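Home Reviews Guides Workshop Contact

Flirine hand-held gripper: a long look, mostly at the rulebook
Posted in November by the Bedus reviews desk

I have been living with the Flirine hand-held gripper for a good few weeks now, and what I want to talk about first (bear with me!) is the little booklet that comes in the box. It runs to 64 pages, it is called the Good Practice Guide, and I very nearly left it in the packaging. I'm so glad I didn't, because it is far and away the nicest set of rules for collecting demonstrations I've come across, and I've ploughed through plenty.

The heart of it is a short page headed "Before you squeeze". Put rings and bracelets away, keep your free hand out of the line of the fingers while they close, and never try a full grip on something breakable until you've done it gently first. All very sensible, and all the sort of thing I forget by teatime.

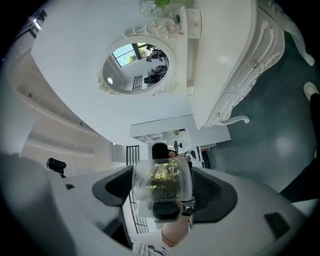
Clear plastic is where the guide really earned its keep for me. It asks you to treat thin-walled cups and tubs as their own class of object, to begin with the lightest grip that will hold, and to note down any time a second hand steadies the thing, so that whoever uses the recording later isn't misled. I'd always been slapdash about that last one, I'm afraid, and I've turned over a new leaf.

There is a lovely section on working in people's homes too: ask before you start, turn family photographs and post face down, and remember that mirrors show rather more of a room than you think they do. My old Jayasinghe kit had one line on privacy and left you to it.

Grumbles? I have a few. The guide wants the finger pads checked every 400 grips, but there's no counter on the tool, so I keep a tally on the back of an envelope like my grandmother scoring whist. The index is poor, and the Cudow carry case costs extra, which seems a bit mean.

Still, 4 stars out of five from me, and do read the booklet before you charge the battery.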